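Yellow cabinet corner – the workshop clear-out

Gallery, page 2. Quick one, still unpacking. Captions are short, will fix the order later when I get a minute.

So for anyone who missed page 1: we moved out of the Vimuscombe unit and into the back half of the Shearer building in August. Less floor, more wall. Everything that used to be spread along one long bench now has to live in, on or next to the yellow cabinet. It came with the room. Couldn't have shifted it anyway.

The color. Everybody asks about the color. It was like that when we got the keys and we're keeping it. Goes pale when the light comes across it and a lot deeper where it doesn't, so every photo I take of it looks like a different cabinet. Tried to match it at the paint counter for the door trim, came home with something closer to mustard. 15 for the tester, and I used maybe a spoonful.

Grooves run up and down the panels, seams go across. Nice to look at, terrible to dust. Old toothbrush, dry, then a damp cloth. Don't bother with spray, it sits in the grooves and you're back in there with the toothbrush.
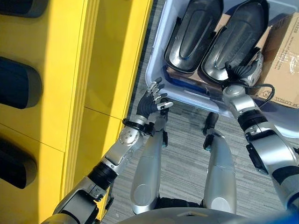
Boxes next. We moved with far too many and most of them were the wrong size. Rule for this room is one box open at a time, emptied right down before the next one gets its tape cut. Did not stick to this on day one. Regretted it by lunch – had half of three boxes on the floor and no idea which half went where.

Labels: two sides and the top. We only did the top last time and then stacked them, so. The inventory sheet goes by number and stops at 187, with a gap at 176 that is either a box we never packed or a box still in Vimuscombe. Checking. If you helped load that end and remember a heavy one with no writing on it, please email.

Cables. Coil them loose, one tie each, long ones at the bottom. I like the Wivetti straps becuase they come undone again, zip ties mean scissors and sooner or later a nicked cable. Short leads go in a bag together, I'm not tying up every little one.

Dark things in dark boxes get missed. Found that out the slow way. Tip the box toward the light and run a hand along the bottom before you flatten it. Flattened ones go behind the door till the recycling run.

Still to do – shelf liners, hooks, the second lamp, a proper home for the Ikivance parts, which have been moved four times now and have not been used once. Also the floor. Wants a real scrub before anything heavy goes down on it for good.

Budget was 800 for the whole room, including the lamp. Still inside it, just. The hooks might change that, depends if we go for the good ones.

Page 3 will be the bench side once its clear enough to stand in. Evenings only at the moment so give it a while. If you want the shelf measurments for your own place, ask and I'll type them up, they're on the back of an envelope right now.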